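3/26/25

Training again tonight, and I came home with mud up to my knees. I write this at the kitchen table while the socks are in the sink.

The big talk in the changing room was about Jairo Correa. Gradura want him for next season. Their man telephoned our club on Monday and made an offer, and our side said it is too low. I heard the number is 400 pounds and a set of training balls. For a player of our level this is a lot, but he has scored more than anybody here and I think Clanska are right to wait. Jairo himself said nothing. He tied his boots very slowly and let the others talk.

Jianhua Duan was angry with him. He said a player should finish what he started, and we are only 2 points behind the first place. His sister Wanting told him to be quiet and pass the tape. I did not take a side. I am the second goalkeeper, so my opinion has not much weight in such matters.

The training was hard. First we ran, then we made small games, five against five, and I let in a stupid goal between my legs. Xinyi Cheng, our coach, stopped the game and showed me again how to put the knee down. She has told me this since last June. I know it in my head — my knee does not know it yet.

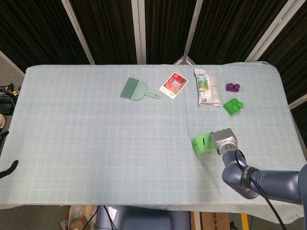 After that it went better. I saved two good shots from Jairo, one with the left hand, and he clapped for me. If he goes to Gradura I will have to save them in a real match, and there he will not clap.

On Saturday we play away at Debnath. Their pitch goes uphill on one side and the wind comes from the river. Aiguo Yao drives the minibus, 52 miles, and he wants everybody at the gate by eight. Last time he left without Jianhua, who had to take the train and arrived at half-time.

I must buy new gloves before Saturday. The palm of the right one is open near the thumb and glue does not hold it any more. Also I should ring my mother, I promised it on Sunday and forgot.

The socks are still brown. I will change the water once more and then go to bed.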